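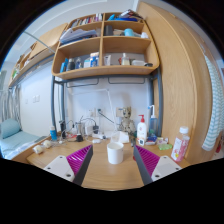 Progress report to the Prakside Fund: Ornport griddle and flatbread recipes

Dear all,

I hope this finds you well, and thank you again for your patience over the winter, when the hall kitchen was shut and we could do little but write letters. We have been making up for lost time ever since!

By the end of February we had written down 58 recipes from older cooks in Ornport and the villages up the valley, and 12 of those have now been cooked through twice by someone who had never made them before. The oatcakes gave us the most trouble (everybody's grandmother measured by the cup, and no two cups agreed), but the potato cakes and the thin barley breads came out very nicely.

Muchen Yan has spent nine long afternoons at Skever going through the old mill ledgers, and has found orders for barley flour much earlier than we expected - a lovely surprise, and one that will need a chapter of its own.

On money, we have spent £3000 of the grant, mostly on flour, travel and the hire of the kitchen. Pimentel have quoted for the printing and I will send their figures on separately once I have asked them about the cheaper paper.

We are still short of recipes from the harbour side, and I would be very glad of any introductions you can make there. The next round of cooking starts after Easter, and you would all be most welcome to come and eat.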